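Unit 4: Taking and Keeping Water Samples
Course handout, read before the field day 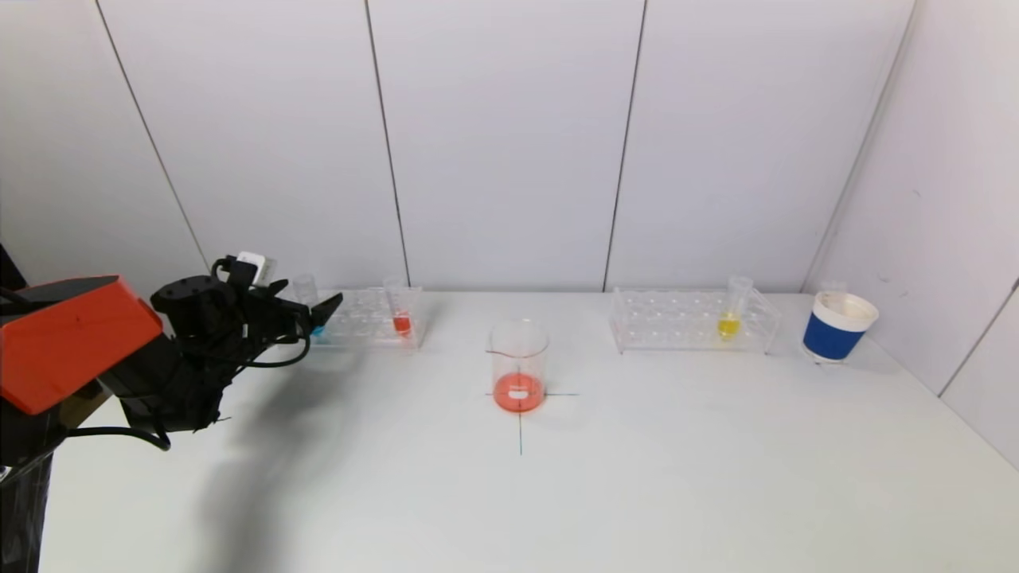 P. Harrowby

4.1 What a sample is for

A river can't be brought into a laboratory, so we bring a small part of it and treat that part as if it spoke for the whole. Most of the errors in student reports come in at this point, before any measuring has been done. A meter reading to three figures says nothing useful about the river if the bottle was filled from a stagnant corner behind a fallen branch.

Before you fill anything, write down the question you want the sample to answer. "Is the water at the bridge saltier than the water at the weir?" is a question. "What is the river like?" isn't, and it will lead you to collect bottles that you later have no use for.

4.2 Where and when

We use two sites on the Canberg course: the weir, and the footbridge below the Prollo works outfall. Both have firm banks and can be reached without going into the water. Don't wade. If the level is over the second step at the weir, the visit is off and we use the stored data set instead.

Take the sample from moving water, facing upstream, with the mouth of the bottle pointing into the flow. Keep it below the surface film and clear of the bed. If you stir up the bed, move a few paces upstream and wait for the water to clear. With a sampling pole, the same rules apply, and the clamp should be checked before the pole goes out over the water.

Time of day matters more than most people expect. Dissolved oxygen in a weedy river climbs through a sunny day as the plants produce it and falls overnight as everything living in the water uses it up. Two groups sampling the same spot at 8 a.m. and 3 p.m. can get quite different results, both correct. Record the time at the bank. Don't fill it in on the coach.

4.3 Bottles and rinsing

The standard bottle for this unit is the 300 ml plastic one with the white cap. Rinse it three times with the water you are about to sample, tipping the rinse water out downstream of where you are standing, then fill it. Rinse the cap as well.

There are exceptions. Bottles for bacterial counts are sterile and must not be rinsed or opened before use. Leave a small air space in these so that they can be shaken before testing. Bottles that already contain a preservative must not be rinsed either, or you will pour the preservative into the river. Bottles for dissolved oxygen are filled to the brim and closed with no bubble under the stopper.

Glass is used for oils and most pesticides, which tend to cling to plastic. Plastic is better for metals. If a test isn't on the list at the back of your field book, ask before choosing.

4.4 Labels

Label the bottle itself and not the cap. Caps get swapped. Write the label before you fill the bottle, while it is dry, and use pencil or the permanent pens from the kit box. Ordinary ballpoint on a wet Clendico label will run.

Each label needs:

Site code
Date and time
Initials of the person sampling
Test required
Preservative, if any

The same details go in the field book, on one line per bottle. If label and book disagree, the sample is treated as unknown. Last November the combined groups brought back 58 bottles and four of them had to be thrown away for this reason. Nothing was wrong with the water in them as far as anyone could tell, but no result from them could have been used.

4.5 Getting them back

Put bottles in the cool box as soon as they are filled and labelled. Cold slows down bacteria and most of the changes they cause, particularly to nitrate, ammonia and oxygen demand. It doesn't stop them. Bottles should not be frozen unless the method says so, and a full glass bottle must never be.

Some things can't wait at all. Temperature, pH and dissolved oxygen by meter are measured on the bank. A sample sent back for pH will lose or take up carbon dioxide on the way, and the figure you get in the laboratory belongs to the bottle.

4.6 Splitting a sample

One bottle often has to serve several tests. Turn it gently end over end ten times, then pour the portions without long gaps between them, as the solids begin to settle at once. Pour the portion for suspended solids first. If a portion is to be filtered, mark the tube with an F. Keep the tubes for one site together in the rack, in the same order as the lines in the book, and leave an unused row between sites.

4.7 Blanks and duplicates

A field blank is a bottle of pure water that makes the whole trip. It is opened at the site, poured into a sample bottle, labelled and brought home with the rest. If the blank shows nitrate, the nitrate came from the bottle, the air, the preservative or your hands, and some of it is probably in your river samples too.

A duplicate is a second bottle filled at the same place straight after the first. The gap between the two results tells you how much of any difference between sites you should take seriously. Each group carries one blank and takes one duplicate. Decide before you set out which site the duplicate will come from.

4.8 Worked case

A group measures conductivity at both sites. The weir gives 400 microsiemens per centimetre and the footbridge gives 1,100. The duplicate at the footbridge differs from the first bottle by 20, and the blank is close to zero.

The difference between sites is 700, which is far larger than the difference between duplicates, so it is unlikely to come from handling. The group may say that the water at the footbridge carried more dissolved salts at the time of sampling. They may not say that the outfall caused it. A field drain also joins the river between the two sites, and they have no sample from it. A sensible next step would be one bottle from just above the outfall and one from the drain.

Write up your own results in the same way. Give the figures and the check samples first, and then what can be claimed.

4.9 To bring on Monday

Field book and two pencils
Waterproof coat, boots with a proper grip
Group sheet with your question written on it
Lunch, kept in a separate bag from the kit

Gloves and cool boxes are issued at the stores door at 8.30 a.m. Exercises 4A and 4B are due at the next practical. Conversions between milligrams per litre and moles per litre are covered in Unit 5 and aren't needed yet.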